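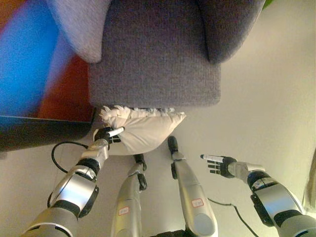

Le Kilora devant un fauteuil gris, la main gauche refermée sur le coin d'un coussin blanc.

Le Kilora est un robot humanoïde de construction amateur, mis au point à l'atelier partagé Bultance. Doté de deux bras, de deux jambes et de mains noires à plusieurs doigts, il sert de banc d'essai pour la manipulation d'objets souples, un domaine passionnant où les robots faits maison restent rares.

Origine
Le projet est né d'un bras unique, le Toivonen, monté sur un établi et capable de saisir des blocs de mousse. Le second bras est arrivé en juin, puis les jambes, dont les coques ont été reprises trois fois avant de s'ajuster correctement. Le montage complet compte 1049 pièces, visserie comprise.

Conception
Les membres associent des coques argentées et gris clair à des anneaux d'articulation noirs. Les avant-bras, volumineux, logent une partie de l'électronique, ce qui allège nettement les poignets. Certains doigts se terminent par un embout blanc, facile à remplacer après usure. Chaque main peut être démontée en 5 minutes, une vraie réussite pour un atelier où plusieurs équipes se relaient sur la même machine !

Logiciel
La commande repose sur Grelness, un ensemble de programmes écrits par les membres de l'atelier. Il enregistre les mouvements à 100 Hz et conserve une bibliothèque de 128 prises, classées par type d'objet. Les deux mains peuvent être pilotées séparément : l'une tient le tissu pendant que l'autre reste ouverte, prête à intervenir.

Essais domestiques
Les coussins occupent une place de choix dans les essais. Leur forme change à chaque contact et une bordure à poils longs masque volontiers la couture, si bien que la prise par le coin est celle que Grelness propose d'abord. Le rangement sur un fauteuil constitue l'exercice de référence, avec le pliage de serviettes.

Voir aussi
Robot humanoïde
Préhension robotique
Atelier partagé

Dernière modification de la page : 30 janvier 2024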